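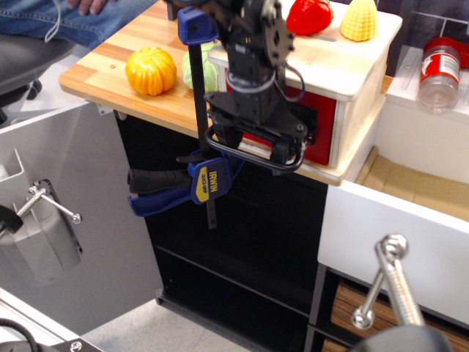
Nerner Countertop Oil, 173 ml

Nerner is an oil for wooden kitchen tops, cutting boards and shelves. It is made by Camargo in small batches and it has no colour added, so the wood stays close to its own tone. The smell is light and goes away after one day with the window open.

How to use
Clean the surface and let it dry fully. Put a little oil on a cotton cloth and rub along the grain. Wait 19 minutes, then wipe off all that the wood did not take. For new wood we advise two coats, with one night between them. Please do not pour the oil directly on the wood, it leaves darker spots which are difficult to remove.

Used cloths can catch fire by themselves. Lay them flat outside to dry, or keep them in water before you throw them away.

Details
Content: 173 ml, metal bottle with screw cap
Covers: around 2 square metres, one coat
Suitable for: oak, beech, birch, ash
Not suitable for: lacquered or painted surfaces
Item number: 1712
Storage: between 5 and 25 degrees, away from children

Customers ask us often if Nerner can go over the older Truvimetti wax. It can, but the wax must first be removed with warm water and soap, and after this a fine sandpaper.

The bottle has a new cap from April. The oil inside is the same as before.

Questions about your wood? Write to Refugio Jaramillo at our shop and tell him the kind of wood and how old it is. He answers normally in two working days.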